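Section 2: Filling Your Fandia Rain Barrel for the First Time

Welcome back, and well done getting the stand level!

1. Push the Hanis hose onto the inlet until it clicks, and give it a gentle tug.
2. Close the tap at the bottom (it's easy to forget, we've all done it).
3. Let the barrel fill to the 85 line, then stop and look for drips.

Caution: A full barrel is very heavy, so please don't try to move it.

Note: Drain it in October if your winters are cold.
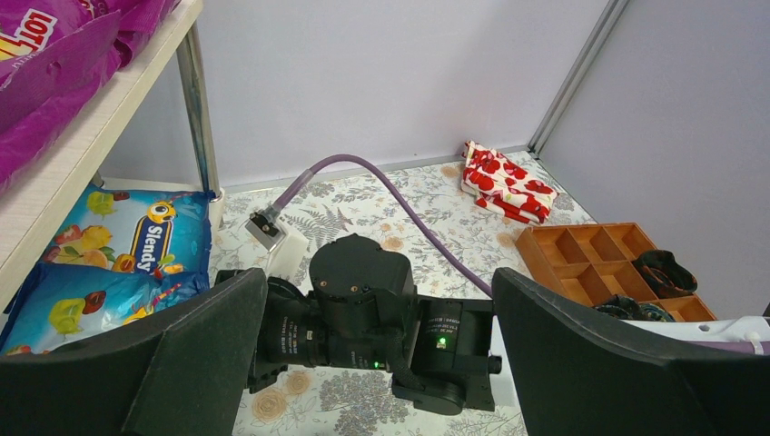
Can I water vegetables from the barrel?
Water the soil around them and keep it off the leaves.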